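3.2 Influence de la teinte du verre sur la conservation du vin rouge

Le défaut dit « goût de lumière » provient de la dégradation de la riboflavine sous l'effet des courtes longueurs d'onde. Les vins rouges y sont moins sensibles que les blancs, leurs tanins jouant un rôle protecteur, mais leur couleur peut évoluer lors d'un stockage prolongé en rayon.

Le domaine Plellach a fourni 98 bouteilles d'une même cuvée, réparties en 3 lots selon la teinte du verre. Les lots ont été exposés sous éclairage LED pendant 1 326 heures, à température constante, dans le local Lesus. L'intensité colorante a été mesurée par spectrophotométrie à 420, 520 et 620 nm, après filtration.

Le verre clair présente la dérive la plus marquée à 420 nm. L'écart entre les deux verres teintés reste inférieur à l'incertitude de mesure. L'effet du bouchage n'a pas été étudié.
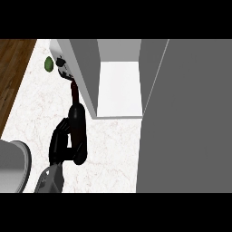

Figure 4 – Bouteille de vin rouge foncé au-dessus d'un plan en marbre blanc (rendu de synthèse).

3.3 Limites

L'éclairement n'a pas été relevé au niveau de chaque bouteille. Les positions en bord d'étagère ont probablement reçu un flux plus faible.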